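Print this article | E-mail to a colleague
14 comments | 37 shares

Review: Pondent two-finger hand grippers, and the state of kitchen chores

Pondent sells its grippers in pairs, and the Ulville distributor lent us a set for a month. The price for the pair, with case and software licence, is £1,529. The claim on the box is that whatever a person can do while holding them, a machine fitted with the same fingers can later be taught to do. I tested the first half of that claim at home and took the second half to the Durnance workshop, where Till Haberkorn runs two arms fitted with Pondent fingers.

Each unit is held like a cordless drill. The fingers move in parallel and close as the trigger is squeezed. Trigger travel is long and the spring is light, so a full hour of use did not tire the hand. Weight is well forward of the wrist, however, and anyone with small hands should try a pair before ordering.

For chores I kept to jobs that take a child a few minutes: folding tea towels, loading a dish rack, sorting cutlery and putting chopsticks in a holder. Towels were easy. Mugs were easy if approached by the handle. Chopsticks were the hardest job of the set. They are thin and light, they roll, and they lie so close to the surface that the finger pads touch the cloth before they touch the wood. 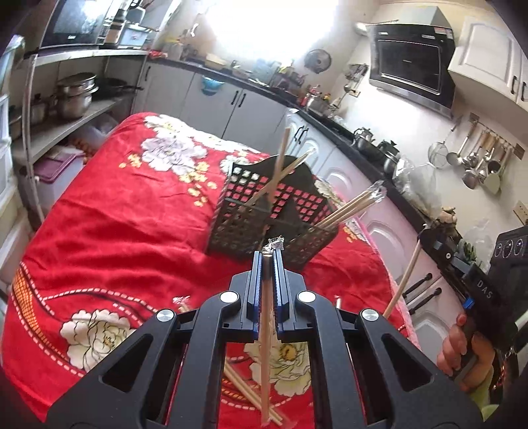 On a hard worktop the pads skate and the stick is pushed away. On fabric there is some give, and the pads can be pressed down either side of it, though they will pinch up a fold if the angle is too steep. I settled on lifting one end first, then taking a second grip further along. Plastic film makes matters worse – it slides over the wood, so the gripper can have a firm hold on the wrapper and almost none on the stick.

My results by hand improved quickly. The machine's did not follow at the same rate. In the workshop, Haberkorn's arms picked up single sticks from a foam mat reliably enough, but releasing them upright into a narrow compartment was another matter. Of 4 attempts I asked to see, 2 ended in the holder and 2 ended on the mat. Each took long enough for a person to have cleared the table. When a stick caught on the rim, the arm went on pushing until it was stopped by hand.

The older Barreto gripper has stiffer fingers and a shorter stroke. It is better for boxes and bottle caps, and I would still choose it for packing work on a shop floor, where parts arrive in the same position every time. It cannot manage cloth at all.

Build quality on the Pondent is good. One pad began to lift at the corner in the third week and was replaced without charge. The manual is thin on cleaning, a serious omission for anything used near food.

As a tool for a trained hand, recommended. As evidence that a machine can tidy a kitchen drawer, not yet – I would look again when release is as dependable as pick-up.

Print this article | E-mail to a colleague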